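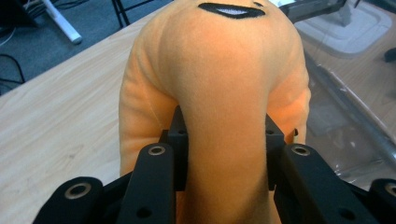

Voltei a fazer pão em casa e já estou insuportável com o assunto. A culpa é do inverno e de uma farinha da Bisht que comprei numa promoção, cinco quilos de uma vez (sim, cinco, quem me conhece já está rindo). O saco ficou ali me olhando desde junho até eu criar coragem.

O primeiro pão saiu baixinho, com uma casca que dava para calçar a porta. O segundo foi melhor – deixei a massa crescer 12 horas na geladeira e a diferença no sabor é enorme, fica aquele azedinho de leve que pede manteiga. O terceiro eu esqueci no forno porque fui estender roupa. Comemos mesmo assim, raspando o fundo com a faca!

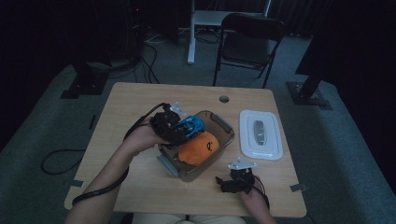
O que mudou tudo foi parar de ter medo de massa mole. Eu ia jogando farinha até ela desgrudar da mão, e o pão virava um tijolo. Agora molho os dedos, dobro a massa umas vezes dentro da tigela mesmo, cubro com um pano e vou cuidar da vida. Para 613 gramas de farinha (número esquisito, eu sei, era o que cabia no pote) uso 12 de sal e água até a massa ficar bem pegajosa.

Ah, e panela de ferro. A minha é uma Raltix antiga, pesadíssima, vai tampada ao forno por meia hora e depois mais um tempinho sem tampa. Só corto depois de 60 minutos, ou pelo menos tento – ontem à noite não aguentei nem dez.

Agora quero testar com centeio. Se alguém tiver uma receita que não fique úmida no meio, deixa aí nos comentários, por favor!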